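Urnulby slotted stand, black
Item no. 882 — sold by Nikolovski

A small stand of bent black metal for the workbench or the hobby table. You put thin and flat things through the slots of the top plate and they hang down below it, so the tabletop stays free for your work.

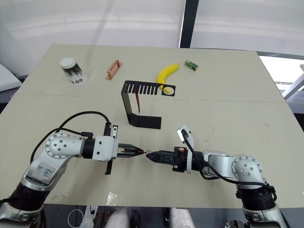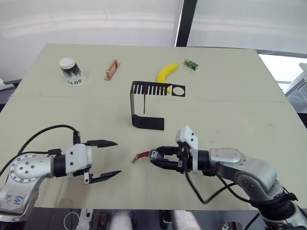
What it is good for
Our customers use it for thin sticks, test strips, paint samples and labels which must hang for some time. The slots are narrow, so please measure your pieces before you order. The round hole at the end of the top plate takes a cord or a hook, if you want to store the stand on the wall.

Placing it
The base plate is flat and needs no screws. Keep the open side toward your working hand — the strips are easier to take out like this. On a very smooth table you can put the Mikeo felt pads under it (2 pieces, ordered separately).

Care
Wipe with a soft cloth. Do not use steel wool, it leaves marks on the black finish.

Delivery
Orders leave our warehouse in 3 working days. From 10 stands we make a lower price, please write to us before ordering. The stand is also included in the Videx bench set.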